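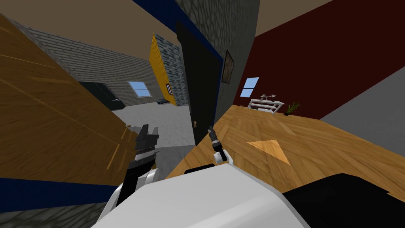 Corridors, Walls and Finding the Way: A Study of Materials in Clellthorpe

Home Projects Reports Archive Contact

Reading time: 3 minutes

1. Introduction

In our course we were asked to choose one question about public buildings and study it during one term. My question was this: do the materials on the walls help visitors to find their way? I chose the old Flores building in Clellthorpe, where the town library and the music school share one long ground floor. Many visitors complain that they get lost there, although the plan is quite simple.

2. Method

I prepared a short paper form with 8 questions and left it near both entrances in December. I received 73 forms back. Six of them I could not use, as the writing was not readable. I also walked the main route myself, in the morning and again after 5 p.m., and noted each place where the wall material changes. The route is around 400 feet long.

3. Results

Most visitors did not remember the signs. They remembered surfaces. The brick part was called "the old side" by many people, even by those who came for the first time. The plastered part near the music rooms was remembered very badly. Several visitors wrote that all the doors there look the same, and one person wrote that she opened the wrong door two times on the same visit.

Color was also remembered, but less exactly than I expected. For the tiled wall near the stairs I got the answers green, blue and gray. It is green.

The change of material helped most when it came at a turn. When it came in the middle of a straight part, visitors noticed it but did not use it. I think this is the most useful result of my work.

4. Problems

The form was too long for parents who were waiting with small children. I should also have asked how often each person visits, and I forgot this. For this reason I cannot compare new and regular visitors.

5. Suggestion

I suggest a different surface at the two turns beside the music rooms, up to the height of the hand. The rest of the corridor can stay plain. I did not calculate the price.

Comments (3)

Grokotetti: I studied there as a child and I still say "the old side". Good work.

Broken: Did you ask anybody with weak eyesight? For them the touch of the wall is more important than the color.

Grokotetti: The tiles were blue before the repair, so maybe these people are not wrong.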